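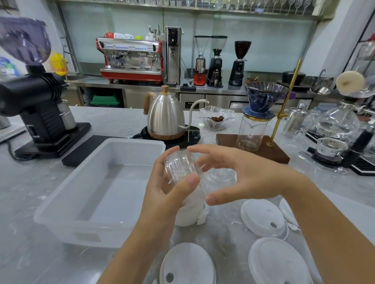
Ninar 编辑组碰头会纪要:演员资料页怎么改

首页 > 关于我们 > 编辑组 > 会议纪要

三月 | 记录:编辑组值班编辑

下午两点开的会,我负责记。这次话题跳来跳去,我按讨论顺序整理了一下,有漏的大家直接在文档里补,别私聊我,我会忘!

一、上次遗留

《Bepari》剧组的配角资料已经补完,八个页面都上线了。有个配角的出生地我们写错过一次,读者来信指出,当天就改了。改动说明还没挂上去,我来挂,这周之内。

二、简介到底写多长

吵得最久的一项(我也吵了,承认)。现在有的演员简介洋洋洒洒,从幼儿园演小树苗写起,有的就两行,点进去像没做完。最后定下来:正文简介最多300字,开头两句必须交代清楚这个人演过什么、现在在忙什么。身高、星座、爱好这些统统挪到侧栏。我本来想保留星座放正文,因为真的有人搜,但没人支持我,算了,侧栏也行吧。

三、感情生活和家人

这一条大家意见挺一致。本人公开讲过的可以写,要附采访出处;粉丝截图、匿名爆料、“据知情人士”一律不用。兄弟姐妹不是公众人物的,只写有几位,名字不写。未成年的家人连提都别提。老页面里有不少这种内容,得回头清。我粗翻了一遍,待清理的有80个页面,比我想的多多了……下次会前先清点击量高的那一批。

有人问,本人发过又删掉的动态算不算公开讲过?讨论了半天没结论,先按不算处理,下次再议。

四、Model 模板

Model 是我们新做的资料页模板,试用了一阵子,反馈如下:
- 年龄改成按生日自动算,这个大家都夸,再也不用每年一月手动改一遍了
- 作品表现在只能按年份排,希望能把电影和剧集分开
- 手机上头像太大,得往下划好久才看到字
- “常用名”和“本名”两栏容易填反,我自己就填反过2次

前三点交给做模板的同事,最后一点我来写个填写说明,贴在后台。

五、Tilthorpe 短片节

四月就到了,我们打算做一组新人演员介绍,先出3篇,看看有没有人读。人选从短片节公布的参展名单里挑,优先挑网上几乎查不到资料的。采访提纲我起草,问题尽量少问“你的偶像是谁”,多问拍摄现场的具体事情,比如哪场戏拍得最久,台词是怎么背的。稿子发表前给受访者核对事实部分,日期、学校、片名这些;观点部分保持原样,除非对方说我们引错了。

要不要派人去现场,没定。路费是个问题,住一晚更是个问题。先看能不能视频采访。

六、零碎

- 评论区有人反复催某位演员的“最新恋情”,统一不回复
- 头像图片的授权登记表又断更了,谁上传谁登记,拜托拜托
- 页脚的纠错邮箱有一阵子收不到信,已经恢复,那段时间写信来的读者可能得重发,我在公告里说一声

下次会议还是下午两点,议题先放两个:删掉的动态算不算公开信息,以及清理页面的进度。想加议题的在表格里写一行就好。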